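**Week 2 – Cleaning products and what the label owes you**

Right, picking up from last Friday. I asked you all to read one label at home, front and back, before you came in.

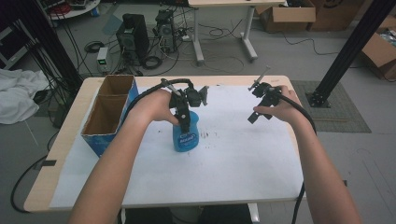 Most of you got as far as the brand name and stopped, which is fine, so did I for years! The bit I want you to look for is contact time – how long the stuff has to sit on the surface before you wipe. Spray and wipe straight off and you've mostly just moved the dirt about.

Two more for your notes:

- Never mix bleach with anything acidic (limescale remover is the usual culprit).
- Decanting? Label the new bottle first, then pour.

For next week, read page 86 of the Skalov booklet and bring your dilution sums.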